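Week 6: comparing hand-held grippers without fooling yourself

12 shares · 3 comments

Right, notes for the practical. Several of you asked me to write up what I said last time about the hand-held tools, because I talked too fast and the board got wiped before the back row had finished copying. So this is the slow version, with a few bits I forgot.

We've got two tools to compare this term. The Clallelis is the older one and has the stiffer fingers. The Plutach is lighter in the hand and closes more softly, and I'll admit I like it more, which is exactly why I shouldn't be the only one scoring it! Both carry their own camera, looking out past the fingers, so what you get back is the tool's view of the job and hardly ever yours. Get used to that early. People stand up straight, look down at the table, see everything perfectly well and then wonder why the recording is half ceiling.

My own set of trials from February came to 166 grasps, all on soft things: tea towels, dusters, socks, a woolly hat. I threw out 20 of them before I did any sums. Most of those were my fault (I'd started moving before the recording had started, or I'd forgotten to write down which tool I was holding). Please keep your thrown-out trials in the sheet with a word or two on why. If you delete them I can't tell a careful group from a lucky one. 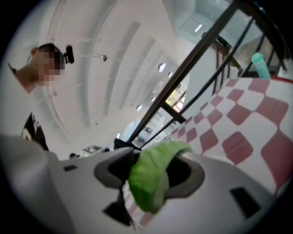
Cloth is the thing I'd like you to spend most time on. A box either comes up or it doesn't, and after five goes you're bored. Cloth will come up by one corner, or by a fold in the middle, or it'll come up beautifully and then slide out while you're congratulating yourself. You need to decide before you begin what counts as a success. My rule is that it has to be off the table and still held when you've counted slowly to three. The Obradović group use a stricter rule where it also has to be put down inside a marked square, and their scores look worse than mine for that reason alone. So don't put the two sets of numbers side by side. Somebody does it every year.

The other thing that will bite you is the view. A crumpled cloth takes up a lot of room between the fingers, and once it's there the camera sees cloth and not much of what you're reaching for next. Tilt the tool a little as you come in and go slower than feels natural. If you swing it up to look at something, stop, come back down and let the picture settle before you close again.

For the write-up I want:

- which tool, which cloth, how it was lying at the start
- your success rule in one sentence
- every trial, good and bad
- one grasp that surprised you, with your best guess at why

Swap hands between sets as well, and swap who's holding the tool. My left-handed scores on the Plutach were dreadful at first and then crept up, so a chunk of what I'd put down to the gripper was really me learning.

The Grukstead lab sheet, page 87, has the table layout if you want to copy it. Ignore the column for grip force, we can't measure it with what we've got. Sheets go in the tray by the door, and do put both your names on them this time.

3 comments · Share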